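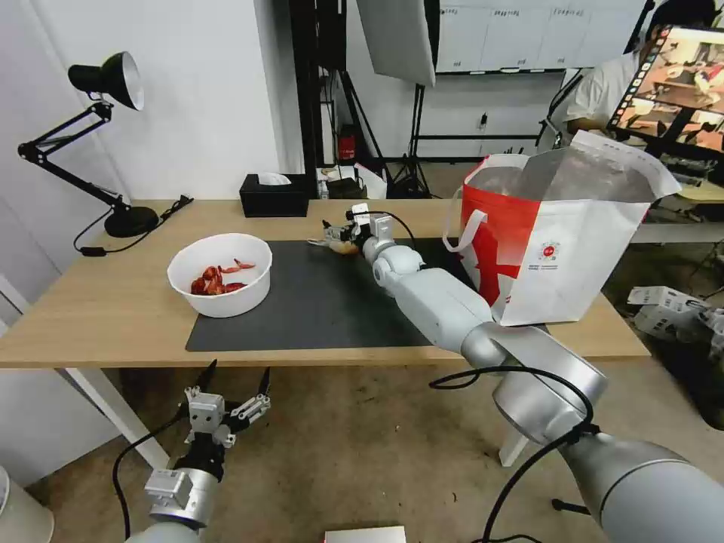
Wednesday, a.m.

Equipment plan, second cell. Working draft before the request goes to Orla Horgan. Sinéad Sheehan to check the power and floor sections.

Scope is unchanged from the February discussion: one more two-arm station of the same general layout as the present one, plus spares that serve both. The task family for the next two quarters is food items and packaging, bowl to bag and bag to bowl. No tool changer. No mobile base.

Grippers

The biggest open line. Three candidates have been priced so far: the Tader two-finger unit, the Yagi compact, and staying with what we have plus new fingertips. Notes on each.

Tader. Longer stroke than we need. Rigid body, good service terms, fingertips sold in packs. Lead time quoted at 45 days. Connector does not match our wrist cable, so add an adapter for each arm and one spare. The adapter is a separate part number and was missing from the first quote. Asked for a revised one.

Yagi compact. Shorter, lighter, easier to get down into a bowl without the body touching the rim. Force readout is coarse at the low end. For bread and anything with a crust that is a concern: we want to close on the piece and stop. Demo unit available for two weeks, shipping at our cost. I would take the demo before committing.

Stay as is. Cheapest. Black angular fingers are fine on boxes and on the bag edge but poor on small curved pieces lying against each other. Softer pads would help with that, at the price of changing them often. 200 pads would cover both cells to the end of the year on the wear rate I assumed in the sheet. Assumption needs checking against the change log, which has gaps.

Current preference: Yagi on the right arm, existing gripper on the left, pads for both. Revisit after the demo.

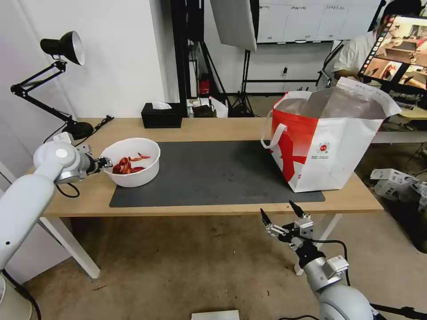 Bowl approach is the case that should decide it. Any gripper we buy has to work at the rim and inside the bowl with the wrist tilted, on small red pieces and on larger light-brown ones, with the cable loop clear of the table edge. I will write that up as an acceptance test and attach it to both requests for quote. Proposed wording: 50 picks per item type, bowl placed by hand each time, no operator help once the arm is moving. A drop outside the bowl or bag counts as a miss. A crushed item counts as a miss. Threshold for acceptance is 47 of 50. Sinéad thinks this is strict for a bought-in unit with our own control code behind it. She may be right, but a lower number will not separate the candidates.

Cabling

Wrist cables on the new cell should be ordered with strain relief fitted. Loose loops near the gripper are a snag risk with tall bags, and the bags we use have rope-type handles that stand away from the side. Inudell lists a sleeved version of the same cable with a right-angle plug. Price difference is small. Order four, two fitted and two on the shelf. Confirm minimum bend radius before the order goes out; the data sheet gives one value for static and leaves the moving value blank.

Lighting

Keep the softbox overhead plus lamp on the table for the second cell. Budget one softbox, one stand, one lamp, spare bulbs. I looked at fixed LED panels. They would give a more repeatable level but need a frame over the table, and the frame is a bigger item than the lights. Defer. If we defer, someone has to mark the stand position on the floor with tape and record the lamp angle at setup, for both cells.

Table and mats

Same table size, wood top, metal legs. The mat stays dark gray. Pale food reads well against it and so does a white bowl. Buy mats from one batch if possible and keep two unopened. Bowls: plain white, same diameter as now. These are cheap enough to go through consumables and should come off the capital request.

Floor and storage

Stacked boxes have to move before a second table can go in. Orla has offered the lower part of the cabinets. Needs a half day of clearing out. Extinguisher must stay reachable from both cells, so the new table cannot go against the black pillar. Sinéad to measure the clearance with both arms at full reach, and again with the operator chair pulled out.

Power: one more circuit if the second controller is the Kolomow. The older controller would run on the present outlet, but then we cannot run both cells plus lights at the same time. I have put the circuit in the budget as a separate line so that it can be approved ahead of the rest. Electrician's quote outstanding.

Controller

Kolomow, standard license, no vision package. We already do our own image handling and would be paying twice. Ask whether the license is per arm or per cabinet. Last year's quote said per arm in the table and per cabinet in the terms.

Spares, both cells

One joint cover set. One wrist flange. Two emergency stop buttons. Fuses. Fingertip screws in quantity; the last order was short and we borrowed from the fixture drawer, which now needs refilling too.

Order of purchase

1. Circuit.
2. Yagi demo unit.
3. Cables and pads.
4. Table, mats, lighting.
5. Controller.
6. Grippers, after the demo result.

Open items

Revised Tader quote with adapters: me.
Moving bend radius from Inudell: me.
Clearance and outlet load: Sinéad.
Whether the controller can be split across two budget periods: Orla.
Pad change log, fill in the gaps as far as anyone remembers: all.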